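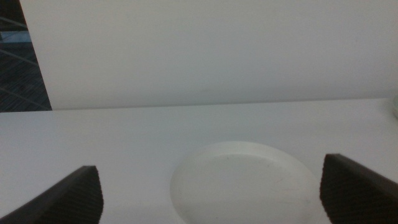
Page last changed: 24th September

Sleep and Breathing Program, Piltari sites
Progress report to the Boateng Fund, second reporting period

1. Status

The program is running at all four Piltari sites. Enrollment is complete and the follow-up phase has started. One deliverable, the printed workbook in large type, is behind schedule and is covered in section 4. No change to the total budget is requested.

2. Enrollment and attendance

The grant agreement set a target of 485 enrolled adults. Enrollment closed in June at 467. The shortfall comes almost entirely from the Burkon site, where the evening group opened five weeks late after a change of room. The other three sites met or exceeded their own targets.

Of those enrolled, 108 left before the fourth session. The most common reason given on the exit form was a change in work shift, followed by travel time. People who left early were offered the home version of the course, and their sleep diaries are kept in the data set up to the date of leaving.

Attendance was higher in the morning groups than in the evening groups at every site. We had expected the reverse, and the session times for the next intake are under review.

3. Delivery

Each group follows the same eight-session outline: paced breathing, a short body scan, a fixed wake time, and a weekly review of the sleep diary. Session length was cut from 75 to 60 minutes after the first intake. The body scan was kept at full length and the time was taken from the opening talk.

Instructors now use a one-page checklist at the end of each session. Completed checklists show that the diary review is the part most often shortened. Two refresher trainings have been held on this point, and a third is planned for the Clestach site.

4. Materials

The standard workbook is in use at all sites. The large-type edition was returned to the printer because the diary tables ran across two pages and could not be filled in properly. A corrected proof has been approved. Until delivery, sites are using single sheets in a binder.

The audio recordings have been re-recorded at a slower pace – participants at two sites reported that the original counts were too fast to follow lying down.

5. Data

A total of 1145 weekly diaries have been entered and checked. Diaries with fewer than four completed nights are flagged and left out of the weekly averages. Stress questionnaires are scored at baseline and at session eight; the six-month round is still open, so no outcome figures are given in this report.

6. Spending

Spending is below plan on printing and above plan on room rental – the second item reflects the move at Burkon. We ask the Fund to approve a transfer between these two lines. The request form is attached to the financial statement.

7. Next period

Close the six-month questionnaire round.
Deliver the large-type workbook to all sites.
Hold the Clestach training.
Submit revised session times for the next intake.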